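Notes for my talk, "Weighing the Mail," Skolstead small sellers' meetup
17 July 2019

Okay, say hi, thank Kylie Tamihana for the intro, and get the clicker working before I open my mouth this time.

Start with the postage story. Last January I was guessing weights. I'd hold a bag in one hand, say "feels light to me," and print the label. Then I got a stack of short-paid parcels back, 9 of them, and one was Gadisa's birthday order (Gadisa, if you're in the room, sorry again!). Pause here, people usually laugh.

So now everything gets weighed after it's sealed. Bag, tape, label, the lot. My empty tray is 502 grams and I zero the scale with the tray already on it. Ask who has forgotten to do that. Put my own hand up.

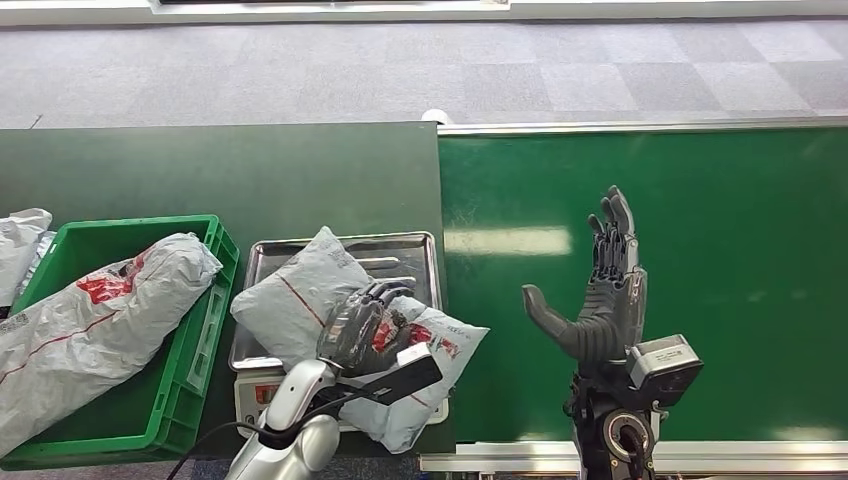

4 min read

Talk about the tray first. Stainless steel with a raised rim, sitting right on the scale. Plastic mailers are slippery and puffy and they love to slide off a flat plate, and the rim helps with that. It won't save you if you pile them up, though. Look at the front bag, it's hanging past the side of the tray and down in front of the scale. If a bag touches the table you're not weighing all of it! One at a time, flat, hands off, read the number.

Then the green crate on the left. I love a crate with slots in the sides, you can see how full it's getting. The long mailer in there is too big for it and bulges over the front, so the long ones really want their own bin. Mine is an old Barkel box, ugly but it fits.

Mention Vaughan's question from last time about folding mailers over. Yes, fold, but check the barcode is still flat.

Bubble wrap bit: skip if I'm past some 90 seconds on crates.

Finish with the tape demo, then hand over to Ewan for returns. Water bottle is under the lectern.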